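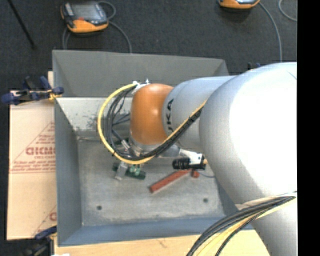
Brigitta, I read your note twice and I still don't buy the 41 out of 41. Those were all picks with the parts spread out the way you like them, one person driving, and nobody in a hurry. Look at how the arm is dressed before you quote that number to anyone else. The yellow cable swings out in a wide arc to the left of the wrist and the black bundle follows it around with loose loops, right down over the gripper end. Every time the person demonstrating turns the wrist, they are also deciding what those cables do, and they learn to do it without thinking. The recording has joint angles, gripper open and close, and two views. It has nothing at all about a cable getting tight. So the policy copies the careful little detour and has no idea what the detour was for. Change the cable ties next month and you have 259 demonstrations of avoiding something that moved.

You wrote:

> We now have 259 demos on the bin task, most by remote control and the rest
> by hand guiding. Remote is slower but I find the data much cleaner. In hand
> guiding people shove the arm and you can see it in the speeds. My proposal
> is to drop hand guiding altogether, freeze the set, and start on Kombo with
> the same settings. Last check was 41 good picks out of 41, so I don't see
> what more demos on this task would buy us.
>
> Waraporn asked if the failed tries should be kept. I would say no. They
> confuse the training and somebody has to label them.

On dropping hand guiding: maybe, but "cleaner" is doing a lot of work there. Remote data looks smooth to me partly because the operator stops and thinks between moves. I replayed 8 of the remote ones at Altthorpe and in 5 of them the arm hangs over the bin doing nothing for long enough that I checked whether the playback had frozen. A robot trained on that will hang over the bin too. We saw exactly this with Purska, and we spent most of November cutting pauses out of files by hand. I would not like to do that again.

The hand guided ones do have the bumpy speeds you describe. They also have people getting the gripper down beside a part that lies close to a wall, which the remote drivers mostly avoid. I think they avoid it because they can't feel the contact, but I haven't asked them, so take that as a guess.

On failed tries, I'm with Waraporn. At the moment the set contains no example of a missed grasp followed by a second attempt. What do you expect the thing to do when it misses? With Jomix it closed on air, carried the air over to the drop spot, opened, and went back for the next one looking very pleased with itself. If labeling is the problem I'll do the labels. A start time and a stop time is enough for what I want, and we can argue about categories later.

What would change my mind about freezing the set:

- Someone other than the person who recorded the demos lays out the parts.
- The long bar goes in at angles we didn't train on, including hard up against the wall of the bin.
- The bin gets unclamped, shifted a little and clamped again before the run.
- Misses are written down even if the second try works.

If it does well on that I'll stop complaining and you can have Kombo with my blessing. If it drops to half, I would rather find out on a bin of odd parts than on Kombo, where the fixtures cost real money.

One more thing, for Waraporn. The notes say "operator A" and "operator B" but the files from the second batch only say "operator". Do you remember who drove those? I'd like to split the set by person and train on one half at a time. My suspicion is that we have taught it one person's habits and are calling that the task — but this is easy to check, and I'd be happy to be wrong.

I've left the replay notes in the shared folder, same place as before. The file names are a mess, sorry, I was going fast. The second column is pause length in seconds and the third is only me grumbling.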